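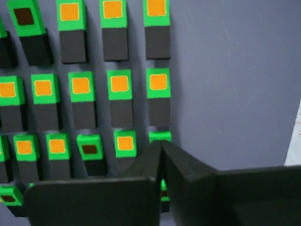
Got to the Sendham mill open day just after 9, already a queue for the scones. Quick notes before I forget it all. Went mainly for the dye shed, as I've got a quilt on the go and needed colours: bright green blocks, an orange square on each with a thin pale yellow outline, slate grey behind. Rows like the ones up top, dark brown squares here and there so it doesn't get too cheery. One block on a tilt? Haven't decided. Mum says no.

Parking $7, cash only, in the paddock past Porkgate. Wear boots.

Dye shed first. Tharindu Matubbar ran the tour, twenty of us in a group and you could hear him fine even with the extractor going. He does the greens in two goes, yellow then a blue over it, and leaves the skeins to cool in the pot overnight. I'd been hauling mine straight out. No wonder they're patchy. He passed round a shade card and the one I wanted is called Nyberg, a proper loud green, not the mossy thing on the website. Orange was harder. They had a rust and a sort of apricot, nothing in between. The dark grey is called Iron and it's gorgeous, bit bluish in daylight, bought two metres of the flannel before anyone else could. 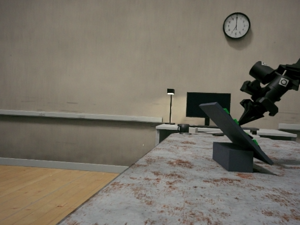
Carding room after that. Loud!! Ear plugs in a bucket by the door, take some. The big carder does roughly 900 kilos on a good week and was going the whole time we were in there, fluff everywhere, my black jumper is ruined. Couldn't get into the weaving floor, they were re-threading a loom and only had room for the school group. Annoying as that was half of why I drove out.

Seconds table in the old wool store was picked over by 11. Still got a bag of offcuts for $20, mostly cream, one decent mustard which might do for teh outlines. Blankets lovely but way out of my price range.

Lunch was a sausage in bread and a cuppa. Next one's in October, and they reckon the weaving floor will be open then. Ring ahead and ask if you're going for that.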